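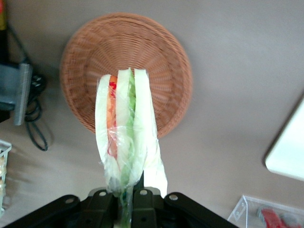

# Pidlow 河段长距离桨板耐力项目:参与者及岸线保障岗位招募

发布日期:2021年4月19日

Ronis 水上运动协会现就2021年度 Pidlow 河段桨板(SUP)长距离划行项目公开招募参与者,同时招聘岸线保障人员两名。项目全程56公里,起点为 Wallia 码头,终点为 Abdella 坝上游的公共下水坡道,单日完成,不设中途过夜。划行日定于6月,具体日期由协会根据上游流量预报提前十天书面通知。

## 一、项目内容

本项目不计名次,不设奖金。每名参与者使用单人桨板自主完成全程,协会记录各计时点通过时间、平均划频和停靠时长,用于修订 Pidlow 河段的划行指南。现行指南编写时 Abdella 坝尚未改造,坝上约束水位与目前不符,第三、第四河段的流速数据已不能使用。

全程分为四段:

| 河段 | 起止 | 长度 | 水情 |
|---|---|---|---|
| 第一段 | Wallia 码头至旧渡口 | 11公里 | 缓流,河面宽,易受侧风影响 |
| 第二段 | 旧渡口至铁路桥 | 17公里 | 流速中等,有两处浅滩 |
| 第三段 | 铁路桥至采石场弯道 | 12公里 | 连续弯道,外侧有倒木 |
| 第四段 | 采石场弯道至 Abdella 坝上游坡道 | 16公里 | 库区静水,无流速助力 |

第四段无水流辅助,且通常在下午逆风条件下通过,报名者应据此评估自身体力。各段之间设计时点,其中铁路桥和采石场弯道两处设关门时间,分别为12时30分和15时30分。超过关门时间的参与者须在该点上岸,由车辆转运至终点。

## 二、参与者条件

1. 年满18周岁,可着装连续游泳500米。
2. 近两年内至少有一次单日30公里以上的桨板或皮划艇划行记录,可提交轨迹文件。
3. 能在流动水面独立完成落水后重新上板,两次尝试内成功。
4. 无医嘱限制从事长时间耐力运动的疾病。
5. 同意佩戴协会发放的定位器,并同意轨迹数据去除姓名后用于指南修订。

名额为24人。符合条件的报名者超过名额时,按提交完整材料的先后顺序录取,其余列入候补名单。候补资格保留至划行日前三天。

## 三、器材要求

- 桨板长度不小于12英尺6英寸,充气板和硬板均可。充气板须自备气泵及补漏材料。
- 单桨一支,建议两人以上同行者共带备用桨一支。
- 助浮衣须全程穿着,腰挂式充气助浮装置不予认可。
- 流动水面须使用带快卸扣的腰部安全绳。第二、第三段禁止使用脚踝绳。
- 防水袋一只,内装干衣、保温毯、哨子和充满电的手机。
- 饮水携带量不少于1.5升,旧渡口与采石场弯道可补水。

协会有六块硬板可供借用,长度均为14英尺,需在报名表中注明。借用者应缴纳押金,板体归还并检查后退回。午餐由协会在铁路桥计时点统一发放,有饮食禁忌者请在报名表第七栏填写,未填写的按普通餐准备。

## 四、岸线保障岗位(两名)

**岗位性质:** 短期合同,合同期六周,其中现场工作九天。

**工作内容:**

- 划行日前完成四段河道的步行及乘艇踏勘,标注倒木、浅滩和可上岸位置。
- 架设并回收计时点设备,核对各点时钟,误差不超过一秒。
- 划行日驻守铁路桥或采石场弯道,执行关门时间,登记上岸人员。
- 操作甚高频对讲机,每半小时向 Wallia 码头指挥点报告一次。
- 划行结束后五个工作日内提交踏勘记录和通过时间表。

**任职条件:** 持有有效的急救证书和驾驶执照,可驾驶带拖车的车辆;具备激流救援初级或同等培训经历;能搬运25公斤器材通过不平整河岸。熟悉常用地理信息软件者优先。驻守岗位无固定建筑遮蔽,需自备雨具。

**报酬:** 合同总额2,706元,分两次支付,踏勘记录验收后支付一半,最终材料提交后支付余额。现场工作日的交通和餐食由协会承担,住宿自理。

## 五、费用与保险

参与者缴纳保证金2,000元,按要求到场并交还定位器后全额退还。划行日前七天以内退出且无法由候补人员替补的,扣除其中500元。因流量超限或雷暴预警导致取消的,不扣除任何费用。

协会为全部参与者和保障人员投保划行日当天的意外险。参与者自有器材的损坏和遗失不在保险范围内。

## 六、取消与顺延

Wallia 码头水尺读数在划行日6时高于警戒线,或预报阵风超过每小时40公里的,划行顺延至次日;次日仍不具备条件的,本年度项目取消,不再另行安排。决定于当日6时20分以短信发出,参与者在收到确认前不得下水。

## 七、报名方式

参与者提交:报名表、划行记录、游泳能力声明、紧急联系人信息。

保障岗位申请人提交:简历、证书扫描件、一份过往现场工作的简短说明(不超过一页)。

材料以电子版发送至协会项目组邮箱,邮件标题注明“Pidlow 参与者”或“Pidlow 保障岗位”。两类申请不可同时提交。也可将纸质材料送至 Wallia 码头服务窗口,开放时间为工作日9时至16时,午间不休息。

报名截止时间为发布之日起第三个星期五17时。参与者录取结果在截止后五个工作日内通知。保障岗位申请人通过材料审核后,须参加一次现场面试,内容包括抛绳袋操作和对讲机通话,地点为旧渡口。

录取的参与者须参加划行前一周的器材检查和上板测试。未参加者视为退出,名额转给候补人员。

Ronis 水上运动协会项目组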